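最后更新：2025年2月

1/
整理羽毛球包这件事我拖了很久。上次彻底清空它是去年6月，当时发誓以后每打完一场都收拾。大家可以猜猜我收拾了几次。

2/
起因是Bohumila Doležal在群里问谁还有能打的球。我很有气势地回了一句“我有的是”。然后打开包，发现我有的是毛。

3/
包底的沉积物，从新到旧：停车小票，一只护腕，Tudotitz体育馆的储物柜牌（对不起，下周还），半卷手胶，羽毛若干，一根已经和羽毛融为一体的能量棒。
能量棒没有扔，是它自己不肯走。

4/
有人要问了，球为什么不放球筒里。
放了啊。新球都在球筒里。问题是打过几拍的球，你往回塞，它就和下面那只套在一起，再拔出来又少两根毛。所以“还能练一练”的球一律扔进包里，和车钥匙作伴。

5/
我的球分三等：
比赛球，别人带的。
练习球，我带的。
发球练习球，飞出去像被弹弓打中的鸽子。
第三等占了绝大多数，这点我不想展开。

6/
于是买了透明袋子。理由非常充分：看得见里面有什么，就不会再往里放能量棒了。
Garnik那家店标价925，我站在货架前思考了一下人生，转身去了Cabrera，597。差价够买一筒球，所以我又买了一筒球，总支出因此超过925。理财方面就先说到这里。

7/
袋子是软的，米色包边，空着的时候站不住，往桌上一放就塌下去，很像我打完第三局的样子。好处是口子塌开以后挺大，往里放球不用瞄准。
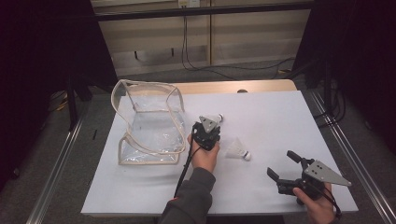
透明袋，和两只羽毛球。

8/
装球这事比想象中讲究。我一开始是一把一把抓，抓起来很爽，松手的时候球裙全勾在一起，像一串葡萄。后来老实了，一只一只来，捏住，放进去，下一只。
慢是慢，但毛没再掉。

9/
关于球头朝上还是朝下，我和Emília Vondráček在评论区吵过一回。她主张全部朝下，毛朝天，不压。我主张随缘。
现在我承认她是对的，但只在这条里承认，截图无效。

10/
补充一个细节：平放的羽毛球会滚，而且不走直线，绕着球头画圈。桌子稍微碰一下它就开始巡逻。我昨天趴在地上找了一只，找到的时候旁边还有一只，看成色应该是更早失踪的那位。

11/
回答评论：
“透明袋会不会闷？”口子开着就不闷。我的拉链类用品历来都是敞着的，这次终于成了优点。
“能装多少？”没数过。装到你开始心虚为止。
“拍子放哪？”拍子有拍包，拍包里有什么，那是另一个帖子。

12/
“天然毛要不要先蒸一下再收？”
打之前蒸，收的时候别蒸。我有一年蒸完直接封袋，过了一阵子再打开，那个味道让我重新理解了它曾经是鹅。

13/
还有朋友推荐Zastine的硬壳收纳盒，697，说是分格的，每只球住单间。
我自己都还在合租。

14/
扔球的标准也顺便定了一下：
断一根毛，留。
断两根，留，练发球。
断三根，留，因为舍不得。
球头松了，扔。
执行结果：扔了一只。还在垃圾桶旁边犹豫了一会儿，心想它其实可以给猫。
我没有猫。

15/
旧包也翻过来抖了。建议在室外抖。我在客厅抖的，现在每次开暖气都有一根小羽毛从沙发后面慢慢升起来，气氛很好，像有人刚刚宰过鹅。

16/
储物柜牌的事，前台回我消息了：丢失赔2000。没丢，在我手上，我只是带着它旅行了八个月。已经挂在门把手上了，出门必看见。
（出门看见了，没拿。）

17/
更新：Bohumila来拿球，对着透明袋看了很久，问我哪些是能打的。
我说你看，全透明，一目了然。
她说她就是看见了才问的。

18/
最后她自己去拆了我那筒新球，拿走半筒，留下一包护腕算是交换。护腕我先放进透明袋里了，就放一下，等会儿拿出来。

19/
能量棒的后续很多人在问。用温水泡了旧包的内袋，分离成功，包和棒都没有生命危险。棒的包装上保质期那一行已经磨没了，所以从法律上讲它不算过期。
没吃。别再私信我了。

联系作者：请走站内私信　|　© 作者保留所有权利，转载请先打招呼　|　返回顶部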